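How to test the Endero arm kit before you pay for it

The Endero sales page promises picking and placing "out of the box" and gives 3,555 as its count of successful placements. It doesn't say where, or with what objects. Before your return window closes, run the test yourself. You need a clear white table, one small block and a container with a hinged lid.

Step 1. Check the wrist view. Bring a finger over the table and look at what the camera gets.
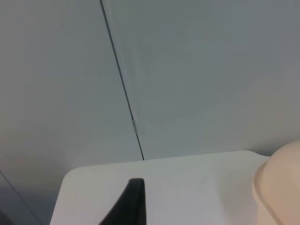

Janeo: I'd skip this step. Mine looked fine on the wrist camera and still missed the block all afternoon.

Fair enough, but do it anyway. A pale container against a pale wall is a harder job than the bright toys in the Endero video, and you want to know early how much of it the wrist view leaves out.

Step 2. Move the arm a little and look again. Use a point you can find by eye, such as a wall seam, and compare it with the fingertip. If support tells you to "recalibrate as needed," ask them how often that is. I got two different answers.

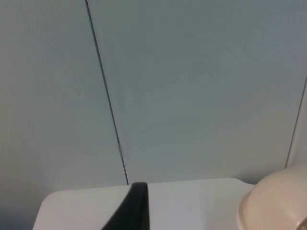

Wrist view: fingertip, wall seam and the edge of the beige container.

Step 3. Add a second camera. Endero sells one as an extra, and I resent that, but judging a placement from the wrist alone is guesswork. Set it where it can see into the open container.

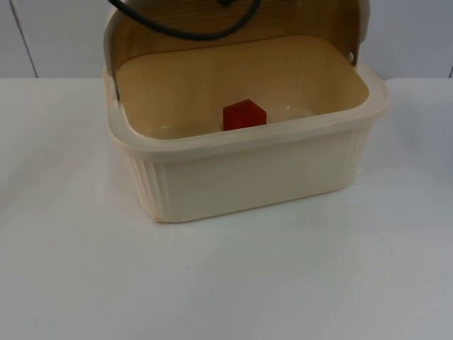
By Nayeli Nava | March 9, 2020

With the lid up, a red cube on the floor of a bread box is easy to check from the side. Do 40 runs, write down every miss, and don't count a run you helped by hand. Then change the position of the box and do them again. If the numbers drop badly, send the kit back and keep the shipping receipt.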